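Counter Layout Gallery: Tolbridge Demonstration Kitchen
Updated 2 July 2019

The Tolbridge kitchen is a short run of counter with a tiled backsplash, fitted out by Cattaneo and used for layout trials. The countertop depth is 124 cm at the widest point, which leaves a working zone in front of the stored items. The layout follows the Doder plan: dry goods at the back, heat appliances to the side, prep board in the middle.

Item positions are recorded for each layout. Full records are in the Skurkik catalog, which now lists 1,997 entries.

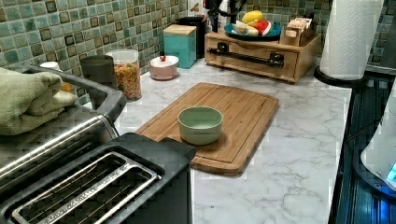 Prep boards go down first in every layout, and everything else is placed in relation to them. A diagonal board gives a right-handed user a clear path from the dry goods to the bowl. It also uses more counter than a square placement, so it is specified only for counters of this depth.

Containers at the back are kept to one row. Lids face up and handles, where there are any, face out.
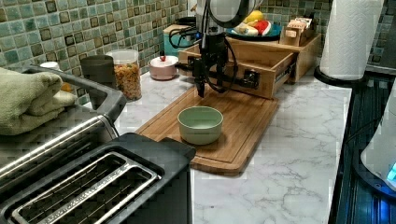

Noemi Amato
Layout Editor, Tolbridge

Canister row, left side. The clear jar of colorful dry goods stands next to a small pink pot with a red knob on the lid. The dark gray canister is behind the jar. Opaque containers need labels when they are used for food; clear ones do not.

The light wooden box behind the board has a drawer, partly open. Drawer boxes are allowed on the counter if the drawer clears the board when fully extended. Minimum clearance is 53 mm. 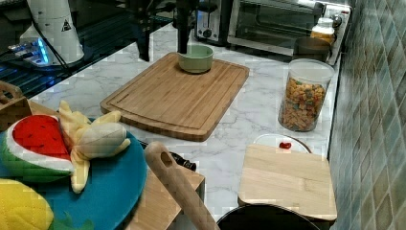

Appliance placement is the part of the plan that changes most between layouts. Cord length sets the outer limit and door swing sets the inner one. With the toaster and the toaster oven both along the back of the counter, the front stays open for the board, and the oven door needs free space ahead of it before use. A dark round vessel in front of the oven has to be moved first. The tall canister with the white lid can be used as a marker for the cereal position.

Plates and the smaller square board are secondary items. They may overlap during setup but are separated before the final record. Loredana De Luca keeps the placement sheet for this counter, currently at revision 2.

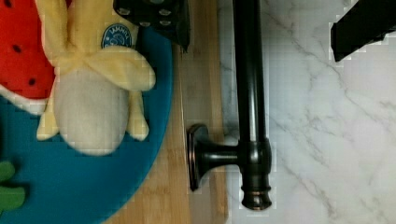 PLAY FOOD AND SOFT GOODS

Plush banana and watermelon slice on a round teal-blue plate. The banana has a pale yellow peel with folded flaps and a small blue oval label. Soft items are grouped on one plate so that they can be lifted off the counter together.

Soft goods are cataloged by type, then by main color. The next group of layouts is scheduled for November.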